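Communiqué de presse
Pour diffusion immédiate

Hallska ouvre une deuxième salle de collecte pour l'apprentissage de la manipulation à deux bras

Le 4 février 2024 — Hallska annonce la mise en service d'une deuxième salle consacrée à l'enregistrement de démonstrations pour ses robots à deux bras. Les données recueillies alimentent Rondska, le système d'apprentissage que l'entreprise développe pour l'emballage et la préparation de commandes dans le commerce de détail.

La salle est installée dans les locaux de Brunner, partenaire du projet, qui fournit aussi les emballages et les articles utilisés pendant les séances. Elle reprend l'équipement de la première : un poste à deux bras, un plan de travail blanc, un fond en tissu gris et un éclairage fixe. Les deux postes sont réglés de la même façon pour que les enregistrements puissent être réunis dans un même jeu de données.

La première campagne porte sur les sacs en papier kraft à poignées torsadées. Elle compte à ce jour 377 démonstrations validées. Chacune correspond à une tâche complète, menée par un opérateur qui commande les deux bras à distance : saisir le sac, écarter les bords, dégager les poignées, déposer un article, relâcher. Les positions des bras, l'ouverture des pinces et les images des caméras sont enregistrées ensemble.

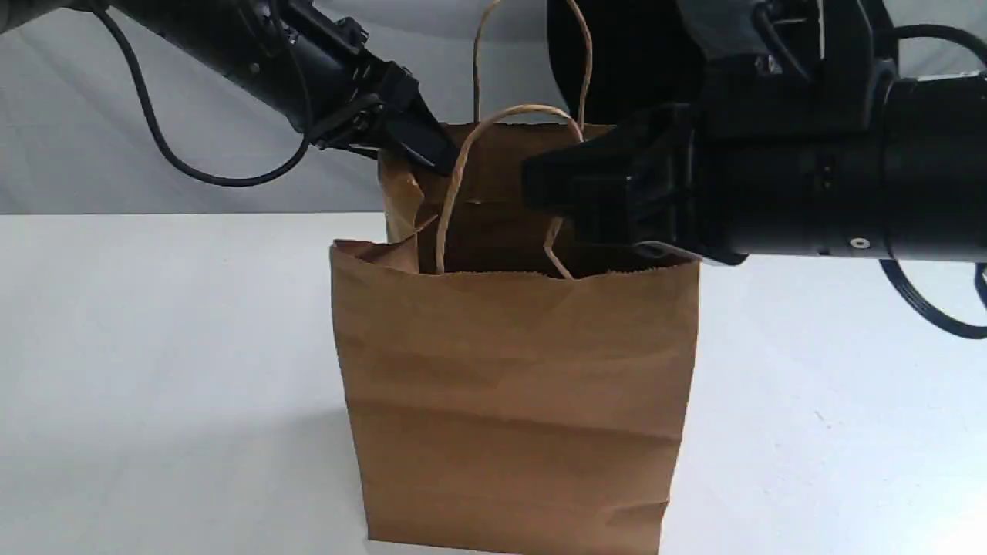

Pourquoi commencer par des sacs en papier ?
Parce que le papier se déforme dès qu'on le touche et garde la marque des manipulations précédentes. Un même modèle de sac ne se présente jamais deux fois de la même manière, et le système doit apprendre à tenir compte de ces écarts. Les sacs sont en outre très courants chez les clients visés, qui les ouvrent aujourd'hui à la main.

« Un carton rigide, on sait le décrire à l'avance. Un sac, beaucoup moins. Il faut tenir un bord pendant que l'autre pince travaille, et doser l'effort des deux côtés. C'est ce que nous demandons à nos opérateurs de montrer, encore et encore, avec des sacs neufs et des sacs déjà froissés », explique Audrey-Anne Cloutier, responsable de la collecte chez Hallska.

Les opérateurs suivent une formation avant leur première séance enregistrée. Les consignes fixent la position de départ des bras et le résultat attendu, mais laissent libre le choix de la prise. Hallska souhaite conserver plusieurs façons de faire dans les données, y compris les reprises après une prise manquée, quand la tâche est tout de même menée à son terme. Les essais abandonnés sont classés à part et ne figurent pas dans le total annoncé.

Chaque démonstration est ensuite relue par une personne qui ne l'a pas réalisée. Elle vérifie que les enregistrements sont bien synchronisés, note le début et la fin de chaque étape et signale les séquences à écarter — caméra masquée, perte de signal, papier déchiré. L'annotation se fait dans Skokel, un outil interne que Hallska utilise depuis le lancement du projet.

« La relecture prend du temps et nous ne cherchons pas à la raccourcir pour l'instant. Une étape mal découpée se retrouve dans l'apprentissage, et il est ensuite difficile de savoir d'où vient l'erreur », précise Audrey-Anne Cloutier.

La campagne se poursuivra avec d'autres formats de sacs, puis avec des pochettes souples et des sachets à fond plat. Les séances seront réparties entre les deux salles, avec rotation des opérateurs d'un site à l'autre. Un premier essai de Rondska sur un poste d'emballage de Brunner est prévu en septembre. Il se déroulera hors production, sous la surveillance d'un opérateur, et portera uniquement sur l'ouverture du sac et le dépôt d'un article.

Hallska ne prévoit pas de publier le jeu de données à ce stade. Les laboratoires universitaires qui travaillent sur la manipulation d'objets déformables peuvent toutefois demander l'accès à un échantillon annoté, accompagné de la description du poste et des consignes remises aux opérateurs.

À propos de Hallska
Hallska conçoit des logiciels d'apprentissage et des postes robotisés à deux bras pour l'emballage et la préparation de commandes.

Contact presse
Audrey-Anne Cloutier, responsable de la collecte, Hallska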